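Review: Grendska sorting trays, set of three, with rail-mounted mesh storage

Posted November 29, 2021, by Themba Engelbrecht

The Grendska trays are sold as general desk trays. I bought a set to sort large toy building bricks, the big ones intended for small hands, and have used it for that and little else since January. The trays come in white, dark gray and a color the listing calls salmon. Natance sells the same set under its own label with a different color card. I have handled both and can find no difference in the molding.

Construction

Each tray is a single piece of plastic with a raised rim on all four sides and slightly rounded corners. There are no dividers, feet or lids. The rim is high enough to stop a brick that slides and low enough that a hand can get under a brick lying flat. I would not want it any higher. On my previous trays, from Jirnenlow, the rim came well up the side of a flat brick, and getting the last few out meant tipping the whole tray.

The corners matter more than the listing suggests. Square corners hold dust and are slow to wipe. These clean with one pass of a damp cloth. After 200 cleanings, which I logged for the first months and then stopped logging, the inside surfaces show fine scratches on the dark gray tray and nothing I can find on the other two.

Set side by side along the back of the work surface, the three leave the whole front area free for the unsorted pile. That is the arrangement I recommend. Placing them left and right of the pile means reaching across yourself for half the bricks.

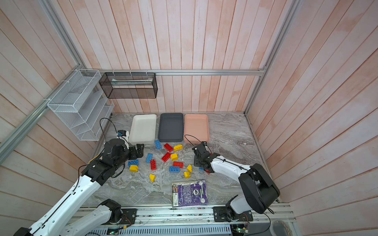 Empty trays at the back, mixed bricks and a book in front.

Color and contrast

Three tray colors and three brick colors invite a matching scheme, and the set does not support one. There is no blue, red or yellow tray. In practice this is a small problem. Blue on salmon gives the strongest contrast of any pairing I tried. Red reads well enough on dark gray under direct light and less well in the evening. Yellow on white is the weakest of the three, acceptable for large parts and poor for small ones.

If you sort by shape, the colors serve only as labels. Sloped bricks to one tray, plain rectangular bricks to another, plates to the third. Plates benefit most from a low rim, as they lie flat and are otherwise hard to pick up.

Capacity

The listing gives a load figure and no volume, which is of little use for bricks. Large bricks dropped in at random waste space. With the studs up and the pieces in one layer, a tray takes a useful share of a starter box and everything in it stays visible. A second layer is possible, but the upper bricks rock on the studs of the lower ones and some end up over the rim. I treat the trays as single-layer and empty them into boxes when full. Anyone with 400 or more pieces to get through should plan on doing it in batches.
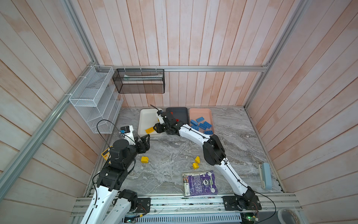

Blue bricks in the salmon tray, yellow plate in the white one.

Stability

With no feet, the trays rely on a flat base. On a smooth surface such as my marble-patterned top, an empty tray moves if bumped. A partly filled one moves less. Butting the three together helps, though the rims do not interlock and a gap opens after a while. I tried thin rubber dots, 8 per tray. They stopped the sliding and raised each tray slightly, to no ill effect. Grendska should include them.

Mesh storage

The wire-mesh pieces are by Tanabe and are sold separately. There are two: a white wall organizer with slanted compartments, and a black rectangular basket, open at the top. I assess them together with the trays because they clear the work surface, and the trays need that surface.

The organizer has no hardware suited to aluminum rail. I used white cable ties, which hold and are hard to see against the mesh. The slant keeps papers and thin books facing forward. It is the wrong shape for bricks.

The basket hangs from small white hooks on the back rail. Its contents can be seen through the mesh without taking it down. It is better for long, thin items than for loose small parts. Check the hooks after loading – mine shifted along the rail until I spaced them evenly.

Ratings, out of 5

Trays, build: 5
Trays, stability as supplied: 3
Trays, color choice for sorting: 3
Mesh organizer: 3
Mesh basket: 4

The trays are a sound purchase for large bricks in small to medium quantities. For small-format bricks, look for something with dividers. I have asked Grendska whether single trays can be ordered, since a fourth would be useful for odd parts, and have had no reply.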